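Dorusside workshop notebook - July, clay plaster tests, second round
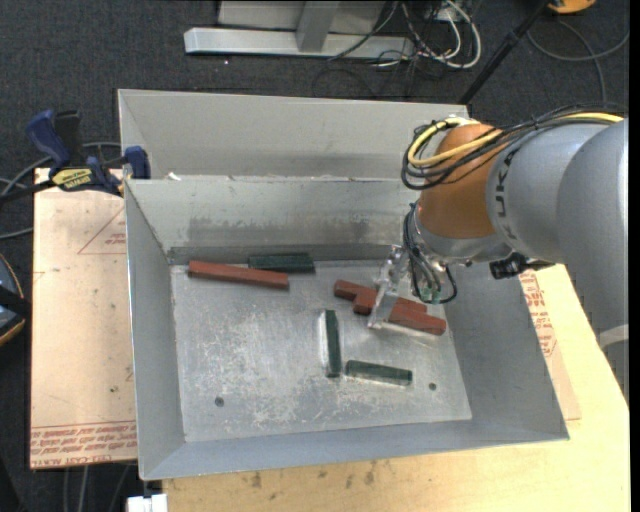
Why does the plaster crack at the edges first?
The edges dry faster than the middle, so they shrink while the middle is still soft.

Mixed in the morning with Darius Husar. Same clay as before, from the Mihăilă pit, sieved through the fine mesh. For panel A we took 500 g clay and 50 ml more water than last time, because Costel Radu complained that the first mix was dragging under the trowel. He was right, it goes on much easier now. But I am afraid we pay for it with shrinkage.

Panel B has the chopped straw. I cut it to 8 mm, which is boring work with scissors, and my thumb is sore. Next time ask Petrică Jitaru if his cutter is free.

14:20 - A has hairlines in the two upper corners. B nothing yet.
17:00 - A the same, one line is longer. B has a small lift by the left edge, I pressed it back with a wet sponge.

I covered both with damp cloth for the night. Costel Bogdan thinks the cloth leaves marks. Maybe, but for a test panel I do not mind it.

To do: weigh the offcuts from A again, write the sand ratio on the back of the panel (I forgot!), return the long level to Costel Dumitrescu. Order lime from Cindmont, they close for two weeks soon.

The label on the sand bucket is wrong, it still says coarse. Please somebody change it if I am not there.

Didusia notebooks | Contact | Back to top
129 views - 8 comments
This site uses cookies. Accept / Settings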